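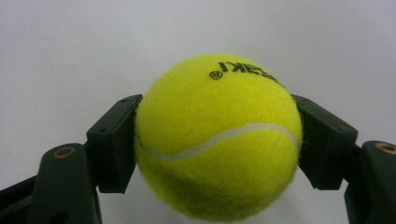

Skarholm, 17 October 2026

Robot open day, what do I tell the visitors to do??

Posted by Paloma Sorensen

Hi all, need help fast. We have an open day coming up at the Stindach building and I got handed the gripper table. Task is tennis ball into a clear tote bag, then out again. Hand-held gripper, the kind you squeeze yourself, people try it and we record. Last one was in July and they had 580 people through the doors, I was only on coats that day so I never saw how the table was run.

Stuff I'm stuck on:
- how long per person
- ball only, or ball and bag
- do kids get a go
- the bag. It's see-through with beige edges and straps and it sags, fine for me but a nine year old??
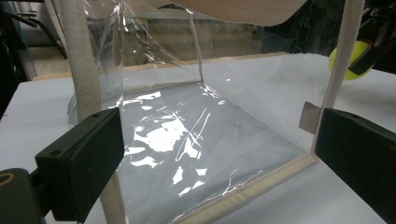 Replies

Ludivine Joly

Did this table at Pruvost two years running. Two minutes each, use a kitchen timer, be strict. Start everybody on the ball alone. Let them come down on it from above with the fingers wide open, then close slow. Most people squeeze way too early and knock it off the table, so have someone standing on the far side or you'll be crawling under chairs all day.

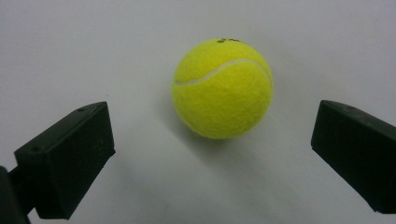

Second go, if the line is short, they can try the bag. Kids yes, from eight up, with a parent holding the sign up sheet so you have your hands free. Put tape on the floor for the line. We didnt and it went right across the door to the Corent talk, got yelled at.

Also ask who pays for lost balls. Sounds silly. Ask.

Sieglinde Wunderlich

just let them play with it, its an open day

Afaf Mansour

Mostly agree with Ludivine but two minutes is short, I'd go three. We got 145 tries in one afternoon that way with one table and a lunch break. Don't promise your boss more than that.

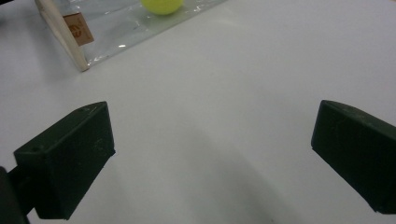 For the bag I would split it in two jobs and write them on a card. Job one, bag standing up and open, ball goes in. Job two, bag flat on the table, the person has to move it without tearing anything. Flat is harder than it looks, clear plastic on a white table, all you really get is creases and glints. Tell them to look for the tan label with the orange mark and work from there, gives the eye somthing to land on. If they keep missing, take the ball away from the bag and start again.

And reset to the same spot every time, pencil dots on the table are enough. Spare batteries. Water for you.

Paloma Sorensen

Thank you!! Going with three minutes and the two cards. Tape is bought. Still no answer on the balls, asked Sandrine Baudry twice, will post when I hear.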